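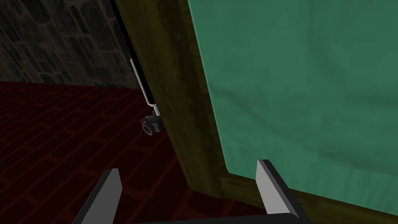 Re: [shorts-night] November program, running order

Embla Rønning wrote:
> I have watched the Drelleck reel twice now. "Parkilel" is the
> strongest thing on it but it runs 13 minutes and has almost no
> dialogue. Do we open with it or close? Also, is the Brophy film
> still in? The file I got has no sound after the title card.

I'd close with Parkilel. It's slow for the first few minutes and people are still finding seats when we start. The ending, where the lighthouse keeper lets the goat have the bed, needs a quiet room.

For the opener I suggest "Clirnbridge". It's 6 minutes, hand-drawn, and the joke with the ferry bell works even if you walk in halfway through. Kids like it too, and we usually get a few at the early show.

Brophy is still in. My copy had the same sound problem, so I asked for a new one and got it last night. I played it all the way through and the audio is fine - a little low in the left channel, but we can fix that at the desk. I'll put it in the shared folder under "final" and delete the old one.

Two other things. The hall seats 100 and we had around half that last time, so I don't see a need for tickets. And I'd like to keep the break to ten minutes. It ran long in the spring and we lost people before the last 3 films.

Can you send the subtitles for Parkilel when you have them? The ones on the reel drift late near the end.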